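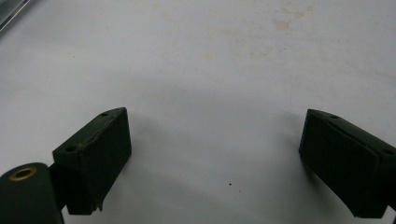 Terça-feira, à noite

Hoje foi dia de tratar da mesa grande. Andava a adiar isto desde o princípio de novembro, sempre com a desculpa de que estava frio, de que faltava luz, de que primeiro era preciso arrumar o resto, e entretanto a mesa ia servindo de poiso a tudo o que entrava em casa: cartas, sacos, o casaco, os catálogos da Vivimby que continuam a chegar em nome da inquilina anterior. Mas hoje acordei com vontade (acontece-me tão poucas vezes que convém aproveitar!) e às dez já tinha tudo em cima da cama do quarto pequeno e a bacia cheia de água morna.

Gosto tanto desta mesa. É clara, entre o branco e o cinzento, e muda de tom conforme a hora, de manhã mais fria e ao fim da tarde quase creme. Esfreguei-a primeiro com sabão e depois com o produto da Mesteck, que cheira a limão a fingir mas que deixa o tampo macio. Houve uma nódoa de chá junto à janela que me deu luta, fui lá três vezes e à terceira desisti, fiz um café, voltei e saiu à primeira passagem do pano. Fiquei ali de pé, toda contente, a passar a mão pelo tampo como quem faz festas a um gato.

Depois veio a parte demorada, que foi decidir o que voltava para cima dela. Abri as cartas todas. A conta do condomínio são 48 euros, e há uma carta da Forard sobre as janelas que tenho de ler com calma, porque à primeira não percebi se pedem dinheiro ou se o devolvem. Encontrei também o talão da loja Stefanou, do candeeiro que queria trocar – tinha 30 dias e já lá vão, paciência, fico com ele e hei de me habituar à cor.

Almocei tarde, sopa de ontem e pão torrado, sentada no banco da cozinha para não sujar nada. Uma tolice, bem sei, que as mesas são para se comer nelas, mas apeteceu-me guardá-la assim mais umas horas. À tarde cosi a bainha das cortinas, que ficou um bocadinho torta do lado esquerdo, e ouvi rádio enquanto chovia.

Agora escrevo isto já na mesa, com o caderno, uma caneta e a chávena em cima de um pires. Pus as cartas numa gaveta do corredor e os catálogos no saco do papel, que amanhã tem de descer. Falta-me devolver os livros, telefonar para a Forard e ver se ainda há linha branca, que a bobina acabou mesmo no fim da segunda cortina. O casaco, esse, já está outra vez nas costas da cadeira.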